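Cuaderno de taller: ordenar la mesa de trabajo

Con el cierre de agosto damos por concluida la reorganización de la mesa grande, iniciada a comienzos del verano y aplazada en más de una ocasión. Esta entrada recoge los criterios seguidos, a petición de varios lectores del blog que preguntaron por el papel y por las cintas.

La superficie se protege con papel kraft marrón, cortado de rollo y extendido de una sola vez. Con anterioridad se empleaba un mantel de hule que se ondulaba con facilidad y que nos vimos obligados a retirar. El papel admite anotaciones a lápiz y se sustituye sin mayor trámite. El rollo procede de Tornetton; Hashini Sikder, con quien comparto el local, lo encargó en la primavera y queda todavía material para varias reposiciones.

Sobre el papel se ha dispuesto una cuadrícula con cinta azul. La propuesta fue de Gadisa Wako, que la había visto aplicada en un almacén, y consiste en asignar a cada útil una zona reconocible. Se desaconseja tensar la cinta al colocarla, pues tiende a levantarse por los extremos al cabo de unos días. El trazado requirió una tarde completa y 2 personas, una a cada lado de la mesa.
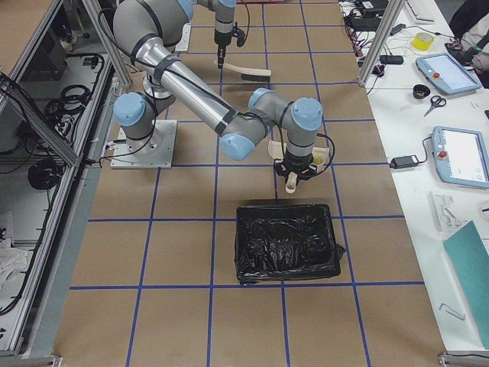

La mesa con su cuadrícula, la papelera y el cepillo.

La papelera se coloca sobre la propia mesa durante las tareas de limpieza y va forrada con una bolsa negra. Soy consciente de que esta decisión no goza de aprobación unánime. Dagim Demissie sostiene que todo recipiente de residuos debe permanecer en el suelo, y así lo ha manifestado por escrito en los comentarios de la entrada anterior. Mantengo mi criterio: los recortes y las virutas recorren menos distancia y el suelo se conserva en mejor estado.

Para el barrido se utiliza un cepillo de mango de madera clara y cerdas negras. Procede pasarlo siempre en el sentido de las cintas, con poca presión, y sacudirlo dentro de la papelera antes de devolverlo a su sitio.

Queda pendiente la estantería de perfil de aluminio situada a la izquierda. Los cables negros se guardan enrollados en sus baldas, si bien convendría etiquetarlos, y los paños blancos carecen por ahora de lugar asignado. Shewit Araya ha ofrecido unas cajas bajas cuyas medidas deberán comprobarse previamente.

Se agradecerán las observaciones de quienes hayan ensayado otras marcas de cinta sobre papel.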